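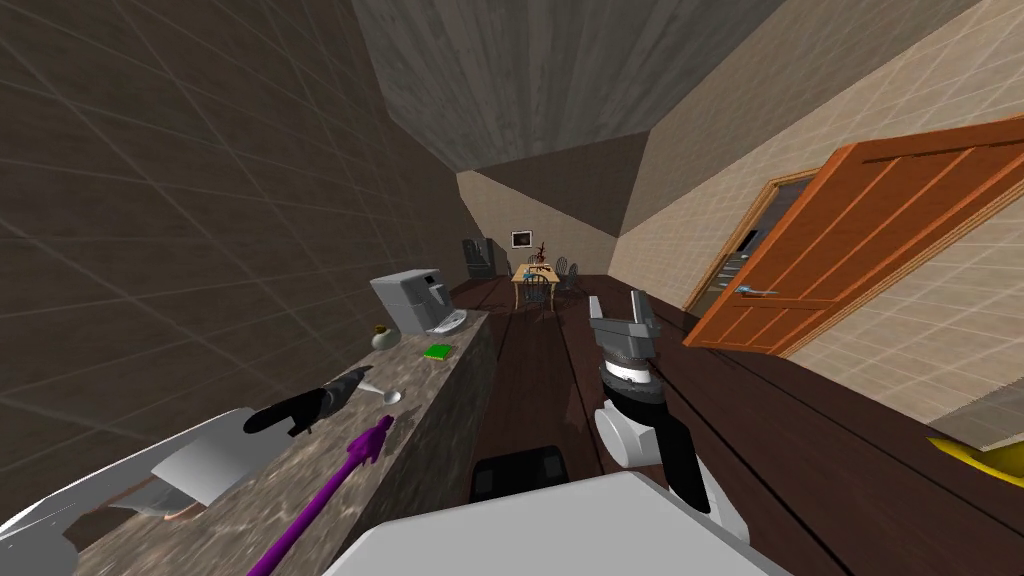

Thanakorn Yensuk wrote to me in July that I was making too much of it, that a simulated robot can't hurt anybody, and that if the gripper refuses to close on a spoon you restart the run and go get yourself a coffee. He has a point, and I told him so. I've also been chewing on his message ever since, which is why you're getting a whole essay instead of the short note I had planned.

What happened was simple enough. Our kitchen task in Werkiline had been going along nicely, and then we went through a batch of 1,089 runs and found 142 where the gripper stayed open while the log said it had closed. The arm would go down, pause politely, come back up with nothing, and report success. The next step would begin as though the spoon had come along for the ride! And our scoring script, bless it, believed every word.

Karla Tovar tracked it down over 2 long evenings. The controller was marking a grasp as done when the close command had been sent, without ever reading the finger positions back. Any time the command got dropped, which happened when both arms were asked to move in the same tick, the record showed a grasp that never took place. It was a one-line mistake, and I'm fairly sure I wrote the line.

Now, I know people who would call that a software bug and leave it there. I call it a safety matter, and here is where Thanakorn and I part ways (fondly, I hope). Code written for a pretend kitchen has a way of moving into a real one. Our friends at Renorov borrowed our grasp routine last spring for the bench arm they keep at Esis, and they never thought to check it, for the very good reason that it came from us and our numbers looked fine. On that bench a false "closed" could mean an arm swinging off toward a person with a cup that isn't properly held.

So I wrote to them the same afternoon - a slightly embarrassing letter - and we went back to the plainest test we could think of, with the fingers open, an empty corner and nothing to pick up. If the software claims it's holding something there, you know you have a liar on your hands.

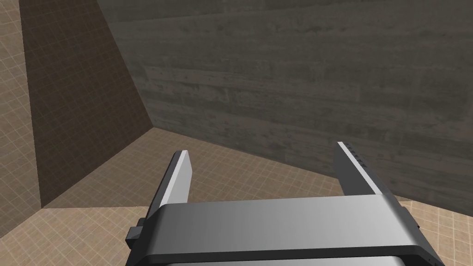 What I'd like us to do differently

Ask the fingers. Read the gap 3 times after every close command, and if the readings don't agree, stop the arm and say so in the log. It slows things down a little, and I can live with that.

I'd also like us to report failures as cheerfully as we report successes. The Cortés write-up gave one proud number and no list of what went wrong, and I signed off on it without a murmur. Next time I want the bad runs printed right alongside the good ones, even if it makes for a longer and homelier page. Thanakorn says he'll read it, coffee in hand.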